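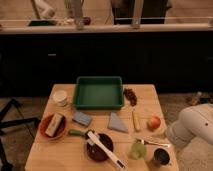

Why did the second batch of rye starter go sluggish when the first was so lively? Most likely the flour, as the first was fed from the old Grikley sack and the second from the new one, and I changed nothing else on purpose.

May 31, 2026

A quiet Sunday in the workshop, so I have finally sat down to write up the starters properly, with apologies to Ajith Alva, who has been asking me for this very kindly and very often. Both jars were fed in the morning, equal weights of flour and water, and left on the shelf by the boiler cupboard. Jar one had doubled by lunch and smelt lovely, like ripe pears with a bit of yoghurt behind. Jar two had barely stirred by then and smelt of wet cardboard, poor thing.

I did wonder about the water, so I went back through the book as far as December, when we had that long cold spell and everything was slow, and the water was the same then as now. The lids are the same too. What is different is the sack: jar one had the last scrapings of lot 1508, jar two was the first out of lot 2242. The new flour feels finer between the fingers and takes up more water than I expected, and the paste was stiff enough to stand the spoon in – I ought to have loosened it and didn't.

For the next round I shall split jar two in half. One half gets lot 2242 at the usual weight, and the other gets the same flour with 30 g more water. If the wetter half wakes up we can stop blaming the mill, which would please me, as they have always been so good to us about deliveries.

Ajith thinks the shelf is a touch cool at night and would like both jars moved to the Sleiman cabinet. I don't mind at all, but could we please leave it until the split has had 6 feeds? Otherwise we shall have changed two things and I'll be none the wiser, and I know what I'm like.

Discard from jar one went into crackers with caraway, rolled thin and baked a little too dark. They are in the tin, do help yourselves. Discard from jar two went on the compost.

Still to do: relabel the jars (the ink has run again), and ask Grikley whether the new lot was milled any differently.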